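Green dishes return to the Elberg dining hall

Isville. From December the lunch guests of the Elberg dining hall will eat again from pale green dishes. The order was placed with the Szabó pottery, two streets away from the hall, and it has 643 pieces: large plates, small plates and shallow bowls. A first part of them has already arrived in the kitchen, and the rest will come in two deliveries before the holidays.

Older residents of Isville know the color well. The hall used green dishes for many years, until they were replaced by thick white ones from a catering supplier in the city. The white dishes were cheap and they were strong, but they were also heavy, and the complaints about them never stopped completely. Hermine Strebel, who has managed the kitchen for nine years, says that the weight was the main problem for her staff. At the end of a lunch service one person carries a great many plates from the counter to the washing room, and after some hours one feels this in the wrists.

"I asked for a lighter plate, that was my only wish," she says. "The green was the wish of the guests." 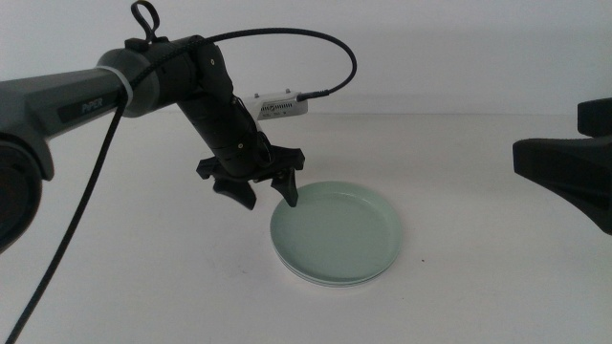 The wish of the guests was collected in the spring, in a quite simple way. A sheet of paper hung next to the cash desk, with three colors painted on it by hand: white, sand and green. Everybody who came for lunch could make a mark. Green received 191 marks and won clearly. Sand had some supporters among the younger people, and one guest wrote that the color of a plate is without importance as long as the soup is hot. The sheet is still hanging there, with some spots of tomato sauce on it.

The hall serves 300 lunches on a normal working day. Most of the guests are pensioners from the Elberg quarter, employees of the town hall and pupils from the trade school, who come in one large group at noon and leave the tables again very quickly. The menu costs the same for all of them. It has a soup, a main dish and on most days a compote or a piece of cake. The price will not be raised on account of the new dishes, as the administration of the hall has confirmed. The money comes from the repair budget, in which a sum was left over after the roof became cheaper than planned.

Norbert Bognár, who leads the Szabó pottery together with his sister, made the first test pieces during the summer. He tells that the color was more difficult than the shape. The workshop had no recipe from the earlier dishes, only two old plates which a neighbor brought in a shopping bag. One of them was much more yellow than the other, probably from many years in a sunny cupboard. He decided for something between mint and sage, a little paler than both of the old plates.

"In the tin it looks gray, and you lose your courage," he says. "Then you open the kiln and you are again satisfied."

The pottery made several trials before the kitchen accepted the bowl. The first version was deep and had a narrow foot. It looked nice, but a full ladle of soup stood so high in it that the spoon had nearly no space to move. The second version was wider and flatter, and the kitchen used it for one week with real guests. Mrs. Strebel wanted the bowl to serve for more than soup. On Fridays of the old menu plan there was always a noodle dish which slid from the flat plates, and salad is also more comfortable to eat from something with a raised rim.

In the end the wide form with a flat floor was chosen. It takes one ladle and a half. For guests who want more, there is the possibility to come a second time to the counter, as before.

The plates went through with fewer discussions. They have to be stacked, they have to fit in the racks of the dishwasher, and they should not stick to each other when they are taken out. The last point was examined with great patience. Lilla Szűcs, who works in the washing room in the mornings, took the test plates from the machine at different temperatures and wrote her observations in a school notebook. She found that the first plates made a scratching noise when one was pulled over another. The foot ring was then sanded finer, and the noise has disappeared.
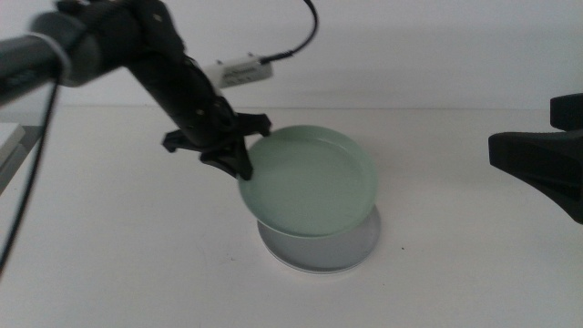
The shallow bowl in pale green.

Some things are still open. The cups are the largest question. The white cups of the hall are in good condition, and there is no money this year to replace them. They will therefore stay, and green plates will be seen together with white cups for at least another season. Andor Major, who does the accounts of the hall, does not find this a misfortune. He points to the old photographs in the corridor, in which plates, cups and bowls already belong to three different sets, and where the people look well fed nevertheless.

The serving dishes are the second question. The pottery has offered to make large oval dishes in the same green, but the price for one piece is high, because each one fills a good part of the kiln. The kitchen will continue with its metal trays for the moment. A decision is expected when the budget for the next year is known.

The third point is the storage. The tall cupboard behind the counter was built for the former white plates, which are wider, and its shelves have small wooden stops in the wrong place. Hendrik Chauke, a carpenter from the Aston side of the river, will move them. He has measured the cupboard already and plans to work on it in an afternoon, after the last guests have gone. He will also add a lower shelf for the bowls, at the height of the hip, so that they can be taken out without stretching. Until then a part of the new dishes stays in the boxes of the pottery, between sheets of newspaper.

What happens with the white dishes was asked many times at the cash desk. Those without damage will be given away. The sports club in Elberg has taken a first part for its clubhouse, and the trade school will receive some for its teaching kitchen. What remains after that can be collected free of charge at the back door of the hall, in the mornings between nine and eleven, as long as there are any. Guests are asked to bring their own bag or box. Plates with cracks or broken rims are not given out, and they will go to the pottery, where Mr. Bognár wants to use the pieces for a path in the yard.

It is 43 years ago that the hall opened its doors, in the building of the former grain store. The green of the first years was also made in Isville, although by a different workshop, which closed a long time ago. Whether one of the original pieces is still in use somewhere, the administration would be glad to know. Who has one at home is invited to show it at the cash desk. It does not need to be given away. Mrs. Strebel would like to put a few of them in the glass case next to the entrance for the first week, with the name of the lender on a card, and afterwards everybody receives their plate back.

The first lunch on the new dishes will be a bean soup with smoked meat, followed by potato pancakes with sour cream. A soup without meat will be cooked too. The hall opens as always at half past eleven, and the kitchen asks the guests to be patient at the return counter during the first days. Plates and bowls must be put in separate racks from now on, and signs for this will hang above the belt. The bowls should be emptied completely before, especially of lemon slices and paper napkins, which in the past have stopped the machine several times.

Guests who wish to buy single pieces in the same green can ask in the Szabó pottery directly. The workshop keeps a small number for sale in its front room, including some with little faults in the glaze at a lower price. The kitchen itself does not sell any dishes.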